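반투명 컵과 짙은 상판, 작은 부품 정리에 관한 문답

Pudard 공방의 정리 담당자는 작업대 위 물건의 배치를 용기부터 정한다. 공구함이나 선반은 그다음이다. 공방에서 다루는 것은 대부분 손톱만 한 부속이고, 하나가 바닥에 떨어지면 찾는 데 드는 시간이 조립 시간을 넘기는 일이 흔하다고 한다. 인터뷰는 오후 3시, 작업이 한 차례 끝난 뒤 공방 안쪽 작업대 옆에서 진행했다. 담당자의 요청에 따라 이름은 싣지 않는다.

첫 질문은 왜 칸막이 상자 대신 컵을 쓰느냐는 것이었다. 담당자는 칸막이 상자도 쓴다고 먼저 정정했다. "보관은 상자로 합니다. 컵은 보관용이 아니고 대기용입니다. 상자에서 꺼낸 것이 조립 자리까지 가는 동안 머무는 곳이죠. 이 둘을 섞어 쓰면 재고 수량이 틀어집니다."

공방에서는 이 구분을 'Zokel 방식'이라고 부른다. 예전에 같은 건물에 있던 Zokel이라는 작업실에서 배워 온 절차라서 붙은 이름이다. 규칙은 단순하다. 컵 하나에는 한 종류만 담고, 작업이 끝나면 컵을 비운다. 남은 부속은 원래 칸으로 돌려놓는다. 컵에 뚜껑은 씌우지 않는다.

뚜껑에 대해서는 시행착오가 있었다. "초기에는 먼지 때문에 뚜껑을 썼습니다. 그런데 뚜껑이 있으면 사람이 컵을 비우지 않습니다. 닫아 두면 정리한 것처럼 보이니까요. 석 달쯤 지나서 선반에 뭐가 들었는지 모르는 컵이 19개 쌓였고, 그날 뚜껑을 전부 치웠습니다."

컵의 재질과 색은 따로 시험했다고 한다. 흰색 불투명 컵, 완전히 투명한 컵, 반투명 컵을 같은 자리에 놓고 한 달씩 썼다. 불투명 컵은 옆에서 내용물이 보이지 않아 매번 위에서 들여다봐야 했고, 투명한 컵은 테두리가 눈에 잘 들어오지 않아 팔꿈치로 치는 일이 잦았다. 반투명 컵은 그 중간이었다. 테두리가 빛을 받으면 고리 모양으로 드러나고, 안쪽의 진한 색은 벽을 통해 어느 정도 짐작할 수 있다.

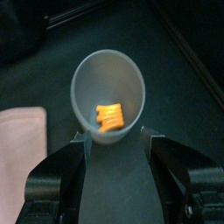 짙은 회색 상판 위의 반투명 플라스틱 컵. 바닥에 주황색의 작은 물건이 들어 있다.

상판 색도 같은 기준으로 골랐다. 담당자는 밝은 상판에서 연한 색 컵을 쓰면 윤곽이 묻힌다고 설명했다. "어두운 면 위에서는 컵의 위치가 먼저 보이고, 그다음에 안에 든 게 보입니다. 순서가 중요합니다. 컵을 못 보면 내용물은 의미가 없습니다." 다만 어두운 상판은 검은 부속을 흘렸을 때 불리하다. 검은 고무류는 그래서 별도의 밝은 쟁반 위에서만 다룬다.

색이 선명한 물건일수록 관리가 쉬운지 물었다. 담당자는 절반만 동의했다. 주황색이나 노란색은 컵 바닥에 하나만 남아도 눈에 띄므로 비우기 점검에서 누락되는 일이 드물다. 반면 눈에 잘 띈다는 이유로 컵에 그대로 두고 다음 작업을 시작하는 사람이 생긴다. "보이니까 괜찮다고 생각하는 겁니다. 규정상으로는 하나가 남아 있어도 비우지 않은 컵입니다."

표면에 골이 진 물건은 취급법이 조금 다르다. 홈에 이물이 끼기 쉬워서 컵에 담기 전에 마른 붓으로 한 번 쓸어 준다. 젖은 천은 쓰지 않는다. 물기가 홈에 남은 채 컵으로 들어가면 바닥에 붙고, 컵을 기울여도 나오지 않는다. 매끈한 부속에는 이 단계를 생략한다.

컵의 모양에 대해서도 질문했다. 아래로 갈수록 좁아지는 컵은 내용물이 바닥에 모이고 빈 컵을 겹쳐 두기 좋다. 단점은 안정성이다. 바닥 지름이 입구보다 작아 옆에서 치면 쉽게 넘어간다. 공방에서는 컵을 작업대 가장자리에서 14센티미터 안쪽에 두도록 하고 있다. 선을 그어 둔 적도 있지만 상판을 닦을 때마다 지워져서 지금은 자로 한 번 재 본 뒤 눈대중으로 맞춘다.

무게는 어디까지 허용하는지 물었다. "저희 기준은 600그램인데, 사실 거기까지 담을 일은 없습니다. 그보다 부피를 봅니다. 손가락이 바닥에 닿지 않을 만큼 채우면 마지막에 뭐가 남았는지 확인할 수가 없습니다." 그래서 컵은 절반 이상 채우지 않는다. 수량이 많으면 컵을 늘린다. 작업대 한 면에 동시에 올려놓을 수 있는 컵은 13개까지로 제한한다.

세척은 작업이 없는 시간에 몰아서 한다. 미지근한 물과 중성세제를 쓰고, 거친 수세미는 금지다. 반투명 플라스틱은 안쪽에 흠집이 생기면 뿌옇게 변해 내용물의 색을 구별하기 어려워진다. 뿌옇게 된 컵은 버리지 않고 나사나 와셔처럼 색 구별이 필요 없는 부속용으로 돌린다. 입구가 갈라진 것은 폐기한다.

라벨은 붙이지 않는다고 했다. 이 점에서는 협력 관계에 있는 Gakov 작업실과 의견이 갈린다. Gakov에서는 모든 컵에 라벨을 붙이고 바꿀 때마다 새로 쓴다. Pudard 쪽 입장은 라벨이 내용물보다 오래 남는다는 것이다. "라벨이 있으면 라벨을 읽고 안을 안 봅니다. 저희는 안을 보게 하려고 안 붙입니다. 어느 쪽이 맞는지는 작업 종류에 따라 다를 겁니다. 저쪽은 비슷하게 생긴 부속이 많아서 라벨 없이는 어렵습니다."

마지막으로 앞으로 바꿀 계획이 있는지 물었다. 담당자는 6월에 작업대 한 곳의 조명을 옮길 예정이라고 답했다. 현재는 빛이 한쪽에서 들어와 컵 안쪽에 그늘이 지는 자리가 있다. 조명을 두 방향으로 나누면 바닥까지 고르게 보일 것으로 기대하지만, 테두리의 반사가 약해질 가능성도 있다고 한다. 결과가 좋지 않으면 원래 위치로 되돌린다.

관련 글
칸막이 상자의 칸 크기를 정하는 법
Gakov 작업실의 라벨 규칙
밝은 쟁반과 어두운 상판, 고무류 취급 기록
Gunawardena 공구 선반 조립 후기
플라스틱 용기 세척 주기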